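Backyard Growers Forum > Fruit Trees > Citrus in pots

Mandarin in a pot, fruit small and dry this year. Give up?

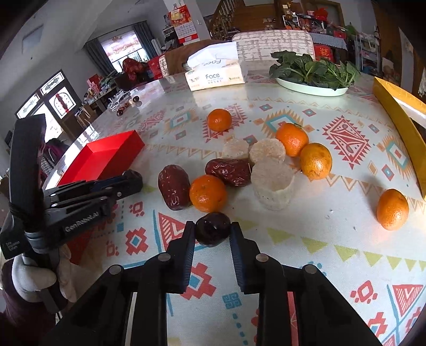
Original post
potbound_pete
Posted 2022-10-17

Got a mandarin in a 49 litre pot on the back verandah, north facing, third year now. First two seasons lovely. This year fruit is half the size, thick skin, dry as cardboard inside. Leaves a bit yellow between the veins. Feeding it Arkommont citrus pellets when I remember. Water every second day in summer, less in winter obviously.

Do I repot, chop it back hard or put it in the green bin? Cost me 70 bucks from Dudek nursery so would rather not bin it.

-----

gumboot_lil
Posts: 306

Dont bin it. Dry thick skinned fruit = not enough water while the fruit's filling, or left hanging too long. When did you pick? Mine go puffy if I leave them on even a few weeks past ready. Colour tells you nothing, taste one.

-----

sandgroper77
Posts: 152

Yellow between veins on old leaves or new? Matters. Old leaves, magnesium, bit of epsom salts in the watering can. New leaves, more likely iron or the pH is up the creek. What's your tap water like? Bore water here and everything in pots goes yellow by November.

-----

potbound_pete

New leaves mostly. Town water. Picked late, yeah, probably way late, was away for a month and the neighbour was watering. Supposedly.

-----

gumboot_lil

Well there's your answer lol

-----

mulchmad

Disagree with the above, sorry. One bad month doesnt do that to a whole crop. Third year in the same mix, it's collapsed. Tip the tree out and have a look, bet it's solid roots and the water's running straight down the sides. Trim the outer roots, fresh premium mix, back in the same pot. Cut the top back by a third to match.

-----

sandgroper77

Root prune AND cut the top AND it's already yellow? Bit brutal. I'd go up a pot size, leave the top alone, chelated iron, wait. Take off most of the baby fruit this spring too. Hard to do but it works.

-----

mulchmad

Up a pot size and then he can't lift it. Been there. My back still hates me for it.

-----

potbound_pete

Tipped it out. Solid roots, circling, bone dry in the middle even tho I watered yesterday. So mulchmad 1. Have the Erkano mix in the shed, is that ok for citrus or does it need the special stuff?

-----

gumboot_lil

Erkano's fine, add some perlite. Soak the rootball in a tub first till it stops bubbling. Wetting agent after. And no pellets for a few weeks, you'll burn the new roots.

-----

jirker_fan

Anyone use the Jirker drip kits on pots? Thinking of it for when we go away. Sorry to hijack

-----

sandgroper77

Got one. Drippers block up, check them. Start a new thread mate, there's a few of us on here with them.

-----

potbound_pete

Tree's in the tub bubbling away. Going half and half, trim the roots but only a light tidy on top. Will report back in autumn if its still alive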